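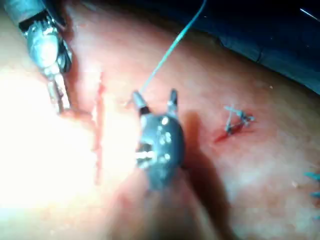

Reading Caroline Kinyua in March

I've had her collected poems on the bedside table since Christmas and I'm only up to page 40. Slow going, but in a good way! She grew up in Ulendale, moved to Stindham at 36 and wrote nearly everything I love in the ten years after that.

My favourite so far is "Laizer", the long one about her father's boat. I read it aloud in the kitchen, twice, and the dog left the room.
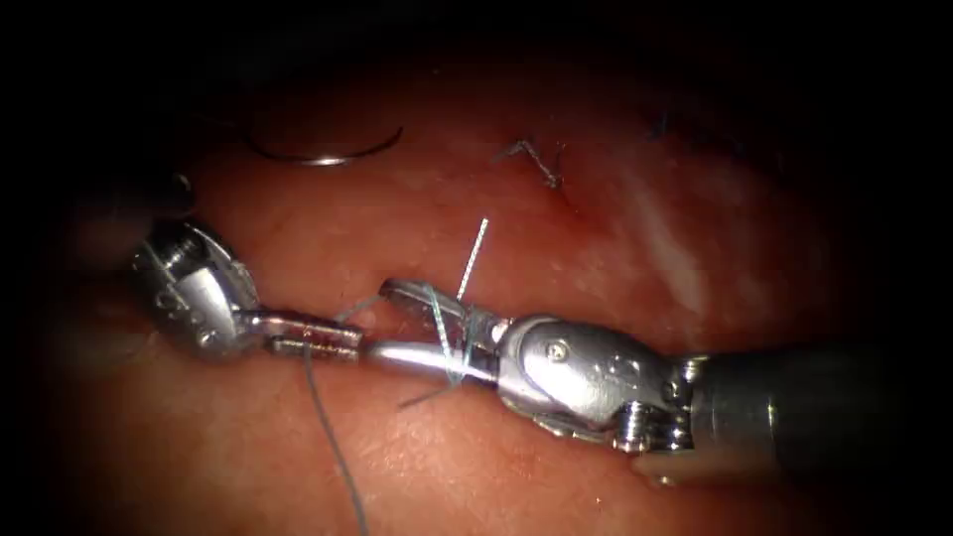
Two instruments and a suture, mid-stitch

The later book, Urnari, I find harder. She drops the rhymes and half the punctuation – I had to go back to the start of most pages. There's a line about salt on a window sill that I've copied into my notebook though, so it can't be all bad.

If anyone has the old hardback (the one with her letters in the back), I'd love to borrow it. I'll post it back, promise.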